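Pliltum Homeowners' Association
Minutes of the Spring General Meeting
March 21, 2026

In the chair: Yung-ching Tang
Minutes taken by: Hsiu-ying Kwan
Apologies: the Fankhauser household, in writing, at some length

1. Opening and previous minutes

The chair opened the meeting five minutes late because the side door was locked and the front door was also locked. The February minutes were approved with one correction. The word "shouting" under item 4 was changed to "discussion." The secretary asked for her objection to be noted. It is noted.

2. The shared kitchen

The kitchen in the clubhouse has been open to residents again since February. Use has been heavy. The rule that bottles go home with the person who brought them has been read by everyone and followed by a few. It was agreed that anything left in a kitchen compartment after an event will be treated as a gift to the association, and that dark bottles with corks will be treated as a generous one.

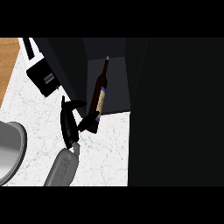

3. Parking on Betano Lane

The visitor spaces on Betano Lane were marked out for visitors. They are now home to a boat. The owner of the boat explained that the boat was visiting. Asked how long it planned to stay, he said it depended on the weather, and that he could not speak for the weather.

A motion to limit visits to 3 nights was put forward and seconded. There followed a long exchange on whether a trailer without a boat on it counts as a vehicle, a structure or an attitude. The chair ruled that it counts as a vehicle. Motion carried. The boat has until the next meeting, which the owner called harsh.

New signs for the lane will cost $400. Someone offered to paint them for free. Members who remembered the pool signs thanked him and voted for the $400.

4. Hedge between the tennis court and the Fankhauser property

The letter from the Fankhauser household was read aloud, all of it. In short, they hold that the hedge is ours when it needs trimming and theirs when we trim it. The chair has looked at the plat map and believes the hedge sits on the line. She will write back. The secretary suggested a short letter.

Bino Tree Service has quoted $600 to take the hedge down to shoulder height. A member asked whose shoulder. The quote does not say. Bino will be asked to put it in feet and inches before anybody signs.

5. Kitchen rules, continued

Item 2 was reopened at the request of a member who had been out moving his car. He wanted it written down that the counter is marble, that marble stains, and that lemon juice is not a cleaning product whatever his brother-in-law may think. Written down. Cutting directly on the counter is also out, as is setting down hot pans. Residents will wipe up after themselves with a soft cloth and plain dish soap. The cloths are under the sink, or were when they were bought.
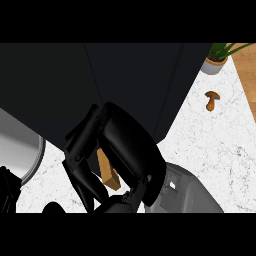 Hsiu-ying Kwan said that she had no quarrel with any of this but that a rule with no name beside it had never cleaned a counter in her life, and asked for a sign-up sheet. Agreed. She will make the sheet. She had hoped somebody else would.

6. Pool

The pump was serviced in February and is making the same noise as before, only now we have a receipt for it. The repair fund stands at $3000. The chair would like it to stay there. Several members would like it turned into lounge chairs. After a show of hands, the money stays where it is and the subject of lounge chairs will come back in the way it always does.

Opening day was not settled. One group wants it early and the other group owns thermometers. Carried over.

7. Noise

A complaint was received about a leaf blower on Betano Lane before seven in the morning. The chair reminded members that quiet hours end at eight. The person complained about was present and said he had assumed quiet hours were for music. They are for leaf blowers too.

8. Any other business

The lost umbrella from the last meeting is still lost. A different umbrella has been turned in and does not match the description, though two people have claimed it.

The chair asked for a new person to take the minutes from the next meeting on. There was a silence. The secretary will continue.

Actions
Yung-ching Tang: letter to Fankhauser, order lane signs, call Bino about the height.
Hsiu-ying Kwan: kitchen sign-up sheet, replacement cloths, minutes.
Owner of the boat: the boat.

Meeting closed at 9:10 p.m. The side door was still locked.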